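Temine wrist camera kit – bought October, review after 2 months

Went with the Temine in the end, Koval wanted 400 more for the same sensor and a nicer box. Ordered through Narken. 12 days to arrive, fine.

Good bits first. Bolts straight on, cable long enough for our arm, software found it first go. Marker tracking is solid and thats what we bought it for. Reads tags at a decent angle, dosen't mind white plastic under the bench lights.

Less good – the mount. Two screws, both soft. Budget for a Flasetti bracket from the start, we didn't and had to go back and ask for more money. Also the licence is per arm, not per site. Read that page before you sign anything.

Focus is fixed. Close up things go a bit soft, so plan your working distance before you order, the lens can't be swapped later.

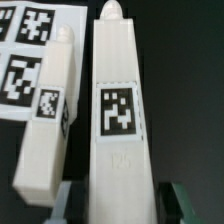
Support took 14 hours to answer, which is ok. Spare cables are dear so get one with the main order and save the postage.

Would I buy again, yes, with the bracket. Four stars. Would be five if the manual had an index

11 Dec 2021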